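Ticket 676: Fingers not parallel when open, simulated cell
Project: Kakach
Cell: Tandton pick bench, sim copy
Status: Open, reduced to low
Component: gripper model / wrist view

Reported problem

After the March update to the gripper model the pick routine on the Tandton sim cell started missing on the approach. Rowlands support looked at our log and replied that the finger geometry had "settled" in the new version and we should rerun the calibration. I have rerun the calibration. It passes every time, and I've stopped taking a pass from that script as proof of much.

What I want to know is whether the fingers are mounted at the wrong angle in the model, or whether the wrist camera is just showing them that way. The release note for the update runs to one line and says "visual improvements".

Steps so far

1. Loaded the cell from a clean copy. No change.

2. Put the old gripper file back in. The loader refused it with a version error, so there is no side-by-side comparison. Rowlands say they can supply a converter. They said the same in the last ticket.

3. Sent the gripper to full open with the wrist turned towards the wall and saved the wrist view.
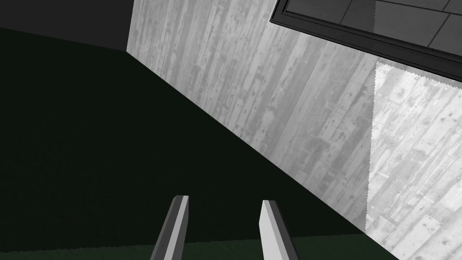
Wrist view, gripper open, wall side. Finger tips lean in towards each other.

Both fingers lean inwards as they go up the picture. A lens close to the fingers would do that to two perfectly straight bars, so I'm not accepting this as evidence of a bent mount, whatever the first reply on this ticket says. The tips also don't finish at the same height: the right one sits a little lower. That could be a small roll in the camera mount and needs checking before anyone edits the finger file.

4. Checked the joint readout against the command. Commanded opening 69, reported opening 69. Fine, except that the readout comes from the same model we're complaining about. If the finger parts are offset from the joint, the joint will still report 69 and be quite happy.

5. Cycled open and close 1,000 times overnight with nothing in the grip, to see if the opening drifted. It didn't. Rowlands had suggested drift as the cause and I'd like that crossed off the list now, please, so it doesn't come back in three weeks.

6. Moved the wrist to look down over the edge of the green surface and saved the view again. 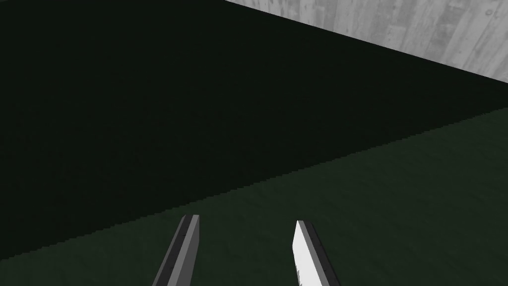 Wrist view, gripper open, over the green surface. Dark side strip with two small black dots on left finger.

Same inward lean with the wrist somewhere else, so whatever causes it travels with the hand. That rules out the bench and the walls, which I never suspected but which took up most of the second reply.

The two black dots on the side strip look like fastener holes or screw heads. If they are part of the finger mesh we can measure from them. If they are only painted on, they are no use at all. Question passed to Rowlands.

There is also a jagged outline along the far edge of the green surface, and small notches low down on the white face of the right finger. I put both down to rendering. Someone will want to raise them as a collision fault — please don't, unless the contact log shows a contact. Ours shows none.

Reply from Rowlands (summary)

They believe the finger angle is correct and the approach misses come from our tool centre point, carried over from the previous version. They recommend the Prudum settings file, which has a tool offset of 38 where ours has zero.

My response

Possible. I don't like copying a number from another cell without knowing how it was arrived at, and the Prudum cell has a different flange. I loaded it on a scratch copy anyway. The misses got smaller on the left of the bench and stayed the same on the right. An offset that fixes half a bench is hiding something.

Still to do

Export the finger mesh and measure the angle between the inner faces directly, with no camera involved.
Check camera roll against the wrist frame. Should be zero.
Get a straight answer about the dots.
Repeat the approach test on both sides of the bench with the offset back at zero.

Priority dropped to low at Rowlands' request. I've agreed to that only because the real cell is still running on the old file and picking normally. Do not push the new gripper model or the 38 offset to the real controller while this ticket is open. Do not close it on a calibration pass.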